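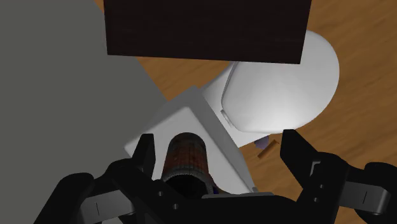 Ausgabe 9 · Seite 3

**Ausprobiert: das Simulationspaket von Godemum**

Ihr habt so oft danach gefragt, also hab ich mir das Badezimmer-Paket von Godemum jetzt endlich gekauft (449 Euro, ja, mein Konto hat kurz gezuckt) und seit Dienstag fast jeden Abend damit verbracht. Für alle, die neu dabei sind: Man bekommt fertige virtuelle Räume, in denen man seinen Greifer üben lässt, bevor man ihn auf echte Möbel loslässt. Bei mir läuft gerade die Aufgabe mit dem Behälter auf dem Spülkasten. Der rotbraune Zylinder soll gegriffen und weggestellt werden, und zwar ohne dass der Deckel oder sonst was gerammt wird.

Was mir richtig gut gefällt: Die Räume sind nicht geleckt sauber! Da liegt auch mal Kleinkram auf dem Holzboden neben der Toilette, und von oben ragt ein dunkler Klotz ins Bild, der einen Teil vom Deckel verdeckt. Genau an so was ist mein altes Setup von Wevness immer gescheitert, weil dort jeder Raum aussah wie frisch aus dem Möbelkatalog. Die Oberflächen sind eher schlicht, die graue Fläche links zum Beispiel hat überhaupt keine Struktur. Mich stört das kaum, aber wer seine Bilderkennung auf echte Tapeten und Fliesen trainieren will, muss da selber nachlegen.

Weniger schön war die Installation. Die Anleitung überspringt beim Einbinden des eigenen Greifermodells einen ganzen Schritt, und ich saß bis halb zwei davor und hab geflucht. Hwa-young Song hat mir dann am Telefon durchgeholfen (danke nochmal!!). Man muss die Gelenkgrenzen von Hand eintragen, sonst gehen die Finger gar nicht erst weit genug auf.

Support gibt's per Mail, meine Antwort kam nach 5 Stunden und war freundlich. Das Küchenpaket soll im Mai folgen, Efthymia Xenos testet es dann für uns drüben in Rundholm. Wer das Bad vorher mal an meinem Rechner ausprobieren möchte, schreibt mir einfach, ich bring den Laptop gern zum nächsten Treffen mit.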